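Notes, Skinau talk, 15 min. Water. Slow down.

Start with the number. 3,406 simulated runs of the Nimus drawer job, and 306 of them marked "success" with the drawer still shut. I was very proud of that week. I sent a chart to A-yeong Na. It had an arrow on it.
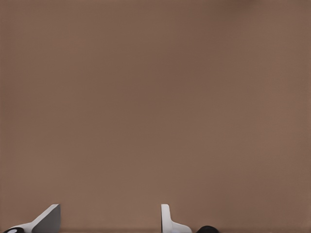 So what was the fault? The success check read the gripper's position and never asked about the drawer, so an arm that slipped off the handle and kept moving got full marks.

Pause. Let them feel superior.

Then Ga-eun Yeo's replay of run 200, which is when I stopped sending charts. 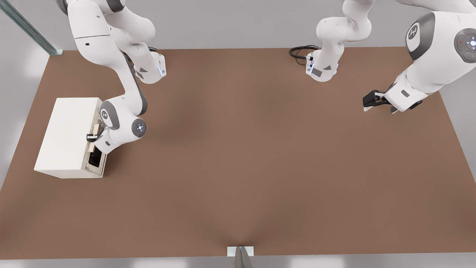 The fix was one line. Finding the line took most of May. (In-ho Ji will be in the second row. He found it. Do not look at him.)

Safety bit, keep it short: the same check was due to go onto the real arms at Vilance.
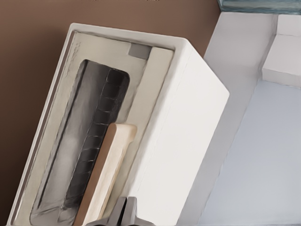
It would have kept pulling on a jammed drawer until something gave, then logged a good day. We now read the drawer joint and the force, and stop on either.

Questions. If Elisa Dal Bello asks about the arrow, we are out of time.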